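Play food and play kitchens > Storage, sorting, cleaning
Thread: what counts as "kitchen" and what counts as "food"??

pegbasket
Posted 23 October 2022
Right, need opinions, got a shelf going up at the playgroup and I want 2 tubs on it and no more. One for food, one for kitchen bits. Sounded easy till I tipped it all out. The ketchup bottle, is that food or is it a kitchen thing? And the colander takes up half a tub by itself. Shelf is 35 cm deep so cant just buy bigger tubs. Plate, mug, blue bowl, strawberries, orange half etc all need a home by tonight really 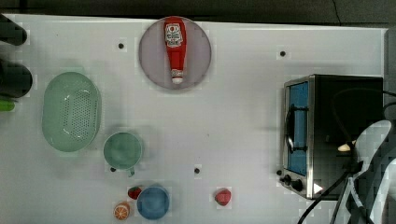

pegbasket
First go at laying it out. Was hoping it would sort itself once I could see it all. It didnt

marrowfat
Ketchup is food. Next.

tinlid_2
Disagree, ketchup lives on the table with the plate. Ours always goes in with crockery and the kids find it straight off. If its in with the fruit they never use it, they just go for the strawberries

marrowfat
You eat it. Its food. You wouldnt put real ketchup in with the plates

tinlid_2
I dont keep real strawberries in a tub with a banana and a loaf either but here we are

quillow
Forget two tubs. Make up sets. One plate, one mug, one bowl, bit of fruit, all together in a bag. Did this at Bravham when I helped there and tidy up time was much quicker. Colander hangs on a hook, dont put it in anything

pegbasket
No hooks allowed on that wall sadly. And bags just get emptied, have tried bags. Next question then, the soft banana. Everything else gets a wipe over, this one is fabric. Does it go in with the other fruit or seperate? 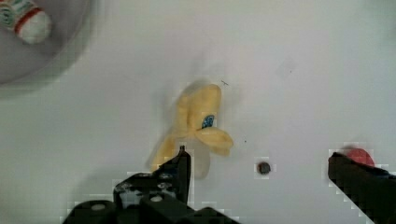
The banana, blue sticker and all

marrowfat
In with the fruit. Its a banana

hobnail35
Separate if you can. Soft stuff picks up all the fluff and crumbs from the bottom of a tub. I keep mine in a net bag, then the whole bag goes in the wash at the end of term. Check the label first obviously

tinlid_2
What hobnail said. We had a Zeveck soft veg set and kept it in with the hard stuff, it was grey by March. Surface wash only on ours, some idiot (me) put it through on 40 and the lettuce never recovered

quillow
Is it the sort that peels? Those are a pain, bits stick out everywhere, wont lie flat in a tub with a lid

pegbasket
Yes peels, thats half the trouble. Peel wont stay shut in the tub either

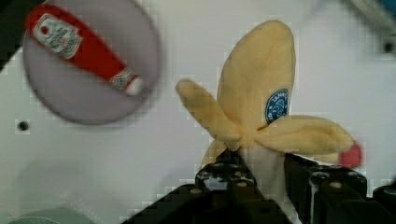
Filed under: Soft toys and fabric food

pegbasket
So white fruit part in the middle and the flaps go off in all directions. Small sticker's on one of the flaps. Dont know if I should take that off before washing

hobnail35
Leave the sticker if its stitched, peel it off if its just glued. Have a pick at the corner. Glued ones end up on the drum of the machine

marrowfat
Little ones here so I'd have it off either way if its loose at all

quillow
Hair bobble round the flaps to keep it shut in the tub. Works ok

marrowfat
Hair bobble with under threes, no thanks

quillow
You take it off before they come in??

tinlid_2
Spanos do a shallow tub with a divider, fits a 35 shelf, got mine from the Draltham shop. Soft one side hard the other. Lid's a bit rubbish

pegbasket
Oh that might do it. Divider for the banana, rest of the fruit next to it, crockery in tub 2. Colander upside down on top of the lot. Ketchup going in with the plate, sorry marrowfat

marrowfat
Wrong but fine

pegbasket
Will ring Draltham tmrw and see if theyve got any in. Does anyone know if the lids come seperate?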